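About us

I'm Huia Prendergast and I started Gutlow with Murray Lockyer, my old boss at a shoe returns depot. We teach robot arms to tidy, sort and shelve footwear, and we do nearly all of it in simulation first!

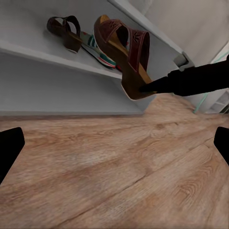

Murray used to spend whole shifts bending down to bottom shelves, and his knees still grumble about it. So when Denby asked us to look at their returns room, the lifting came first. Wedges are a pain (ask any of us), and a big one hanging off the front of a shelf with an arm against its heel can keep Mererid and me arguing over angles until lunch.

Zinash Tesfamariam packed boxes for 5 years before she joined us. These days she plans the practice runs and decides which shoes go in, and she's far pickier than I am. The job has changed, but we still want people who know shoes.

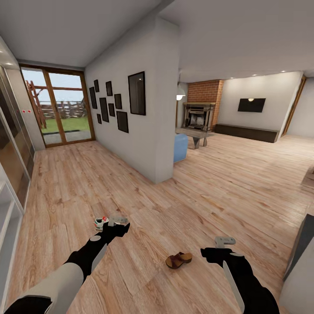 Two arms, a sneaker and a brown open-toe shoe on our simulated wood floor.

Fancy a chat? Ask for Gwawr Llewellyn, she runs the desk.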